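Section 6. Filling, first rinse and daily use (Berimix countertop dispenser)

Read section 2 first if the machine is still in the box. Feet on, drip tray in, plug OUT until step 5.

Before you start

Pick a flat counter. Leave a hand's width behind the machine for the fan. Not next to a stove, not in a window. Tank holds 26 cups to the MAX line. Full it's heavy, so put it where it's going to live before you fill it.

You need: dish soap, the small brush from the parts bag, clean water, a pitcher or bucket, juice.

First rinse

1. Lift the lid straight up. Don't twist, the tabs snap.
2. Pull the paddle off its post. Wash paddle, lid and tank in warm soapy water. No dishwasher for the tank (lid is OK).
3. Push the spout seal in with your thumb, flat side out. It should sit flush all the way round. If it rocks, take it out and do it again.
4. Tank back on the base, paddle on the post, fill with plain water to the MIN line.
5. Dry your hands. Plug in. Switch to STIR, let it run 2 minutes.
6. Open the spout and drain everything into the pitcher. Repeat steps 4 to 6 if you smell plastic, some people need a couple goes.

Note: a ticking sound on the first run is the paddle settling. A grinding sound is not. Switch off and reseat the paddle.

CAUTION: never run STIR with the tank dry. Wears out the post and we can't cover that.

Filling with juice

1. Chill the juice overnight. The Berimix keeps cold drinks cold, it does not cool warm ones down in any useful time.
2. Shake bottle with the cap on, especialy anything with pulp.
3. Check the date on the cap or neck, open, pour slowly down the tank wall. Pouring onto the paddle makes foam.
4. Stop at MAX. Room is needed for the stir.
5. Lid on, switch to COOL + STIR. 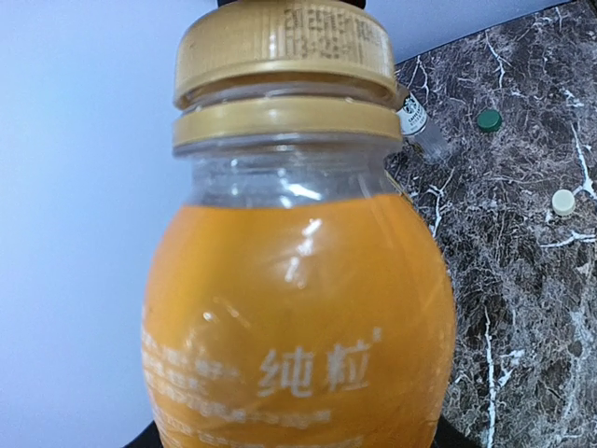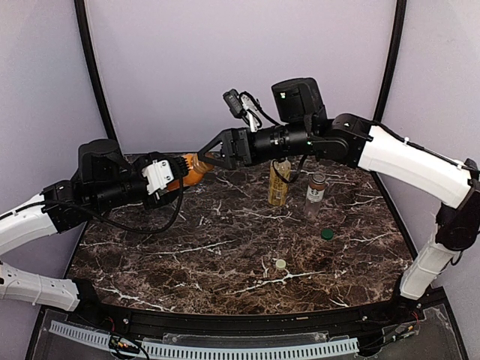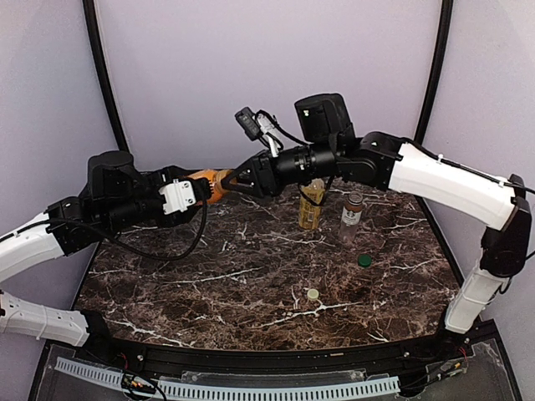
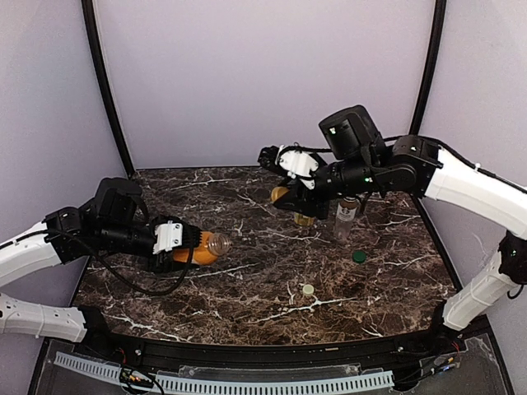 Enderen, May

Changes in this printing: stir times are shorter, Roser spout seal replaces the old gray one, cleaning table gone (it was wrong for the small tank). If your booklet has the old table, ignore it and go by the steps below. Thanks to Geert Coppens for catching the lid drawing.

Pulp, no pulp

Smooth juice: leave the switch on COOL + STIR, nothing else to do.
Pulpy juice: fit the wide spout insert (the orange one, parts bag). The narrow insert clogs, usually in the middle of breakfast.
Anything fizzy: don't. Stirring kills the bubbles and the lid can lift.
Milk, smoothies, anything with seeds: also no.

Caution - do not top up old juice with new. Drain, rinse, then fill.

Daily cleaning

1. Switch to OFF and unplug.
2. Drain leftover juice into a clean lidded container and put it in teh fridge. Use it or toss it by the next day.
3. Take out paddle and spout seal. Brush the seal groove, sugar collects there and goes sticky.
4. Wash, rinse, leave everything upside down on a rack with the lid off. Storing it closed makes it smell.
5. Wipe the base with a damp cloth. Never hold it under the faucet.

Every 200 fills, new spout seal. Sooner if it drips. Seals come in packs of 6, same part for both tank sizes. The Tsuji type seal looks the same but is a hair thicker, will fit, will leak.

If something's wrong

Drips from spout: seal in backwards, nine times out of ten. Flat side out.
Paddle doesn't turn: tank not pushed fully down on base. Press on both front corners till it clicks.
Light blinks slow: fan blocked, pull the machine forward from the wall.
Light blinks fast: unplug, wait, plug in again. Still fast = service.
Foam on top: poured too quick. Switch STIR off and let it stand before serving.
Juice separates at the bottom: normal, goes away once it's stirring.

Service questions to Borislav Bošković at the Enderen workshop, mornings only. Have the number from under the base ready, and say which tank you've got, large or small. Don't send the tank in with juice in it. Please.

Section 7 covers moving and winter storage.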